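**Kirnside repair room reopens its small-parts bench**

23 Mar 2020

The Kirnside repair room has a new bench set aside for gear work, after a winter in which most of the jobs turned away were for want of somewhere to lay out small parts.

The room took in 392 items last year, from wall clocks to hand mixers. Of those, 43 went back to their owners unrepaired. Caradog Bevan, who runs the bench, said stripped or missing gears were the usual trouble.

"People bring the whole thing in a shoebox and half the teeth are gone," he said. "We can often find a match, but you need room to work it out."

Money for the bench came from a sale of spare tools last July, which raised over $215. Radwan, the hardware store on Gosimau Street, gave the tabletop at cost — the legs came from an old drafting table.
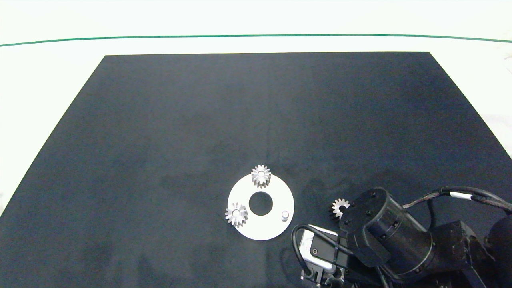

Gear sets are now put together on the bench before they go back into a housing. Bevan likes to fit the parts one at a time and check each as he goes. The white ring-shaped plate on the black mat has two silver gears on it, one at the top and one at the left, with a bare metal peg on the right. Small steel parts are easier to find against the dark mat, he said, and it keeps them from rolling.

Gear jobs cost $8 plus parts. Items should be left at the Hedura Road door with a name and phone number taped to them.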